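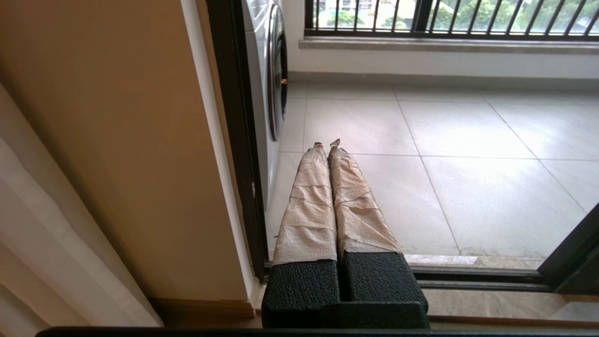 실내에서 미닫이문을 지나 세탁기가 놓인 발코니로 향하는 2지 그리퍼. 두 손가락에 주름진 베이지색 재질이 감겨 있다.

가정 환경용 로봇 그리퍼 장비 도입 계획 및 예산 수립 안내

1. 적용 범위

본 안내는 주거 공간에서 세탁물 운반, 문 개폐, 물품 정리 등의 작업을 수행할 그리퍼 장비를 신규로 구매하거나 교체하려는 부서를 대상으로 한다. 로봇 본체의 구매 절차는 별도 지침을 따르며, 이 문서에서는 그리퍼, 손목 카메라, 손가락 피복재, 예비 부품 및 현장 준비 비용을 다룬다.

신청 부서는 아래 절차에 따라 계획서를 작성한 후 장비기획 담당 Hélder Moreira에게 제출한다. 다음 연도 예산에 반영하려는 경우 9월 중에 제출을 완료하여야 한다.

2. 작업 공간 조사

장비 사양을 정하기 전에 실제 작업 공간을 먼저 조사한다. 사양을 먼저 확정하고 공간을 나중에 확인한 과제에서는 추가 구매가 반복적으로 발생하였다. 조사 시 다음 사항을 기록한다.

출입구의 유효 폭. 미닫이문은 문짝을 끝까지 연 상태에서 측정하며, 문틀이 아닌 통과 가능한 폭을 기재한다. 본 안내의 기준 폭은 80센티미터이다. 이에 미치지 못하는 출입구가 있으면 이동 베이스의 규격을 함께 검토한다.

문턱과 레일. 실내와 발코니 사이에는 금속 레일과 석재 문턱이 이어지는 경우가 많다. 레일의 높이와 문턱의 높이를 각각 측정하고, 양쪽 바닥의 높이 차이를 별도로 적는다. 경사판을 설치할 경우 그 비용은 현장 준비비에 포함한다.

바닥 재질. 마루, 타일, 석재를 구분하여 기록한다. 타일 바닥은 줄눈의 폭과 깊이도 확인한다.

채광. 발코니와 실내의 밝기 차이는 손목 카메라의 노출에 직접 영향을 준다. 오전 10시와 오후 4시에 각각 밝기를 측정하고, 커튼을 연 상태와 닫은 상태를 구분한다.

난간과 개구부. 발코니에서 작업하는 경우 난간살의 간격을 측정한다. 물품이 난간 밖으로 떨어질 우려가 있으면 작업 구역을 난간에서 이격하여 설정하고, 이를 계획서 도면에 표시한다.

3. 대상 물품과 기기 목록 작성

그리퍼가 접촉할 물품과 기기를 모두 목록으로 작성한다. 세탁기의 경우 전면 투입식과 상부 투입식에 따라 요구되는 접근 각도가 다르므로 형식을 명확히 기재한다. 문 손잡이의 위치, 문이 열리는 방향, 문을 열었을 때 남는 공간도 함께 적는다.

의류와 수건은 마른 상태와 젖은 상태의 무게를 모두 측정한다. 그리퍼의 가반 하중은 가장 무거운 물품을 기준으로 선정하며, 손목 카메라와 케이블의 무게를 반드시 합산한다.

4. 그리퍼 후보 비교

견적은 서로 다른 공급처에서 두 건 이상 받는다. 현재 등록된 공급처는 Cavham과 Testerar이며, 등록되지 않은 업체의 제품을 검토하려면 사전에 공급처 등록을 신청하여야 한다.

비교표에는 최대 개폐 폭, 손가락 길이, 파지력 조절 범위, 통신 방식, 납기, 보증 기간을 기재한다. 손가락만 따로 교체할 수 있는지도 확인한다. 일체형 구조는 초기 구매가가 낮더라도 손가락 하나가 손상되면 전체를 교체하여야 하므로, 보증 기간 이후의 비용까지 산정하여 비교한다.

좁은 틈에 접근하는 작업이 포함된 경우에는 끝이 가늘어지는 형태의 손가락을 우선 검토한다. 이때 피복재를 감은 후의 두께를 기준으로 치수를 판단한다.

5. 손가락 피복재 예산

피복재는 소모품으로 분류하며 장비비에 포함할 수 없다. 피복재를 겹쳐 감으면 소요량이 늘어나므로 겹 수를 계획서에 명시한다. 손가락 끝부분은 마모와 풀림이 먼저 나타나는 부위이므로 운용 담당자는 매 작업 시작 전에 이 부분을 점검한다. 피복재가 들뜨거나 찢어진 경우에는 부분 보수를 하지 않고 전체를 다시 감는다.

받침부에 패드를 사용하는 장비는 패드의 교체 주기를 공급처에 서면으로 확인하고, 그 회신을 견적서에 첨부한다.

6. 예산 항목 편성

다음은 Macedo 주거 실증 과제에서 승인된 그리퍼 1식의 편성 내역이다. 금액 단위는 만 원이며 부가가치세를 포함한다.

그리퍼, 손목 카메라 및 설치: 671
예비 손가락 및 패드: 80
피복재 및 기타 소모품: 5
현장 준비 및 예비비: 144
합계: 900

신규 과제는 위 항목 구분을 그대로 사용하되 금액은 해당 과제의 견적에 따라 산정한다. 운송비와 통관 비용은 견적서에 포함되어 있는지 확인하고, 누락된 경우 첫 번째 항목에 합산한다. 예비비를 장비 추가 구매에 사용하려면 변경 승인을 받아야 한다.

7. 구매 전 현장 시험

최종 발주 전에 대여 장비로 현장 시험을 실시한다. 시험은 조사한 작업 공간에서 진행하며, 시험실 결과로 대체할 수 없다. 시험 항목은 다음과 같다.

가. 실내에서 문턱을 지나 발코니 작업 위치까지의 접근
나. 세탁기 문의 개방과 폐쇄
다. 의류의 파지, 운반 및 내려놓기
라. 역광 조건에서의 손목 카메라 영상 확인
마. 비상 정지 후 재가동

각 항목의 결과는 Tereo 자산관리 시스템에 등록한다. 실패한 시도도 삭제하지 않고 사유와 함께 남긴다. 영상에 이웃 건물이나 외부인이 포함될 수 있는 위치에서는 촬영 범위를 사전에 조정하고, 저장 전에 개인정보 포함 여부를 확인한다.

8. 제출 서류

계획서, 작업 공간 조사표, 대상 물품 목록, 비교 견적서, 현장 시험 결과서를 한 건으로 묶어 제출한다. 도면에는 출입구, 레일, 난간, 세탁기 및 전원 위치를 표시한다. 보완 요청을 받은 부서는 수정한 부분을 표시하여 전체 서류를 다시 제출하며, 수정본에는 이전 접수 번호를 기재한다.

승인 후 공급처나 모델이 변경되는 경우에는 제4항의 비교표와 제7항의 현장 시험 결과서를 새로 작성하여야 한다.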